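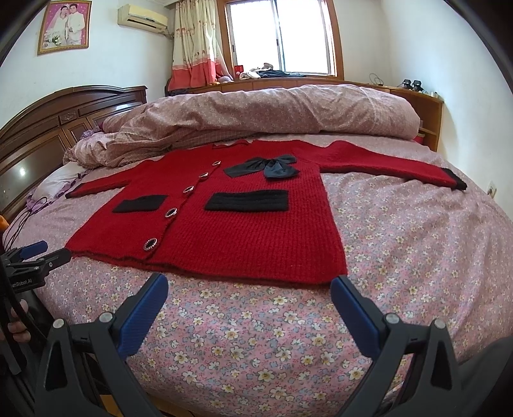 # Chapter 9: Handling Cloth

A shirt weighs very little, will not break when dropped, and can be folded by most children. It is nevertheless among the harder objects to give to a machine. The methods in the earlier chapters assumed parts that keep their shape: a bracket, a bottle, a gear housing. A garment has a different shape each time it is set down, and one half of it may hide the other.

The chapter begins with a visit. In March, eleven second-year students from the Sarberg Technical Institute attended an open day at the Drodeck workshop, where Issa Aoun and his colleagues study the handling of household textiles. The students had completed the exercises on rigid grasping and were asked to write down, before the first demonstration, how they expected a garment to be folded. Most wrote a fixed sequence of positions, as they would have done for a sheet of metal.

The demonstration was carried out by a person working with two hand-held grippers. A tool of this type has fingers like those of a robot but is guided by a human arm, and the camera mounted on it records the work from close to the fingers. The recordings are later used to train a control program. Mr. Aoun asked the visitors to watch the edges of the garment and to note where each tool approached it.

Three questions raised that afternoon are taken up in the sections that follow.

**Where to grasp.** A knitted cardigan offers hems, cuffs, a neckline, and a buttoned front. A corner of the hem is often a useful starting point, but it must first be told apart from a fold. Section 9.1 deals with finding edges and corners.

**How to use two tools together.** If both grippers pull, the knit stretches; if neither does, the cloth sags between them. Section 9.2 introduces tension and the timing of paired movements.

**What the background does.** A plain tabletop makes a garment easy to separate from its surroundings. A patterned bed sheet, itself soft and creased, does not. Section 9.3 compares the two cases, using the Kirkegaard set of 1092 labeled recordings.

Students should review Chapter 2, in particular the pages on contact and friction, before going further. The notes written by the Sarberg group are discussed again in Section 9.4, together with comments from their instructor, Ingvar Hviid.

## Terms introduced in this chapter

*Deformable object; grasp point; placket; paired grasp; slack; wrist view*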